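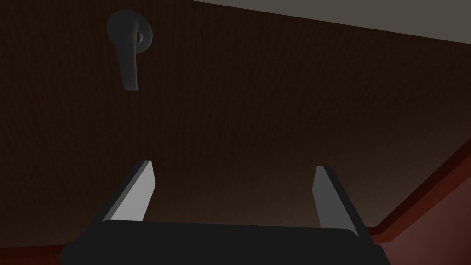 Two-fingered gripper and dark wood panel (computer rendering).

KAKNESS PUBLIC SAFETY ADVISORY BOARD
Minutes of the regular meeting, July 15, 2025
Enard Room, Town Hall

Called to order by the chair at 6:03 p.m., three minutes late, which the chair asked to have recorded as progress. Quorum present. Minutes of the previous meeting approved after the word "lively" was struck from the account of public comment and replaced with "extended."

1. Emergency alert test
The police department reported on last month's test of the text alert system. The message went to 603 subscribers and asked each to reply YES. Replies came from 300. A further 18 replied STOP and have been removed from the list, so they will not be hearing about anything. One member asked whether the message could be shorter. The department said the vendor's template requires the legal paragraph to come first and the emergency second. Staff to ask the vendor whether this can be reversed.

2. Requests for private doorbell video
Discussion of the draft policy on officers asking residents for recordings. The draft would require a case number on every request and a written notice that the resident may say no. The department supports the case number. It objected to the notice on the grounds that residents might then say no. The board took the point and kept the notice in.

Length of storage was argued for most of an hour. The draft says video not used in a case is deleted after 74 days. No one present could say where that figure came from, including the two members who wrote the draft. Moved and seconded to leave it alone until the town attorney has read it. Carried, one opposed.

3. Mercado Street event security
Organizers of the fall market want the street closed to vehicles at both ends. The department prefers heavy planters. Public works owns the planters and prefers them where they are. Referred to staff for the third time.

4. Endedell contract
The contract with Endedell for threat assessment training is up for renewal. Members who took the course found the second half useful. The first half was an introduction to the second half. Renewal recommended, with a request for a lower price and fewer slides. Carried.

5. Public comment
Four speakers. Two opposed the doorbell policy as too weak, one as too strong. The fourth spoke on leaf blowers and was allowed to finish.

6. Next meeting
August, date to be set once the room schedule is posted. Attorney's comments on item 2 to be sent out beforehand.

Adjourned 8:41 p.m.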